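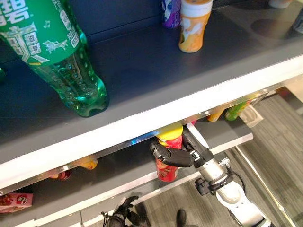
The Gesov two-hand shelf kit is the one I get the most email about, so it finally gets its own page. I started it in my garage in Holtau and finished it at the shared shop on the Mulville side, mostly in the evenings, after everyone with a real deadline had gone home. What I wanted was a pair of hands that could work a normal store shelf, the annoying kind with another shelf right above it. A snack can with a yellow lid on the lower level is my favorite test for that, because the fingers have to come in from the side, under the white edge of the shelf above, and get hold of the upper part of the can without a nice clear drop from overhead. If you can do that you can do most of what I bought shelving for!

What you get

Two black hands with jointed, rounded fingers, left and right. Wrist brackets and cables for both. A bag of hardware (there are spares, I lose screws too). A printed build guide, which Carleen Gilchrist went through with a red pen after she put together the second set and found I'd skipped a page. It's a much better guide now -- thank you, Carleen.

You do not get the arms, the head camera, or the shelves. I've had people ask about the shelves more than once. Any store-type shelving will do, and secondhand is fine.

The numbers

Kit price: $295 for the pair
Build time: 25 hours if it's your first one
Wrist bracket bolts: four per side
Finger pads: one set fitted, one spare set
Ships from: Holtau, in some 15 days

My hands have done 2,954 logged picks on the shelving so far. I changed the finger pads twice along the way and one cable once, and the cable was my own fault, I routed it on the inside of the elbow and pinched it. Run yours along the outside of the forearm and leave a bit of slack at the wrist.

Building it

You need hex keys, a small torque screwdriver, a soldering iron for the two connectors, and a table you can leave messy for a week. Do the fingers first and the wrist last. I know the wrist looks like the fun part, but if you bolt it on early you'll be taking it back off to reach the thumb.

Set the grip force low to begin with and bring it up slowly. Cardboard cans dent faster than you'd think, and I ate a lot of broken chips in October. Big soda bottles are another story. I wouldn't lift a full one with the stock finger pads, they're just too smooth for the weight. Encarnación Esteban has been trying a softer pad she casts herself, and I'm hoping to offer those as an add-on once she's happy with the mold.

Which arms does it fit?

I build and test on the Bravo arm, so that's the bracket in the box. If yours has a different wrist flange, send me the bolt spacing and the thickness and I'll tell you whether I can cut a plate for it. Please measure with calipers -- I've cut two plates from tape measure numbers and both went in the scrap bin.

Ordering

I make these in small batches, and the next one goes on the bench when the current orders are out the door. Drop me a line through the contact form with your arm model and whether you want the spare cable set. I answer most mail after 9 p.m.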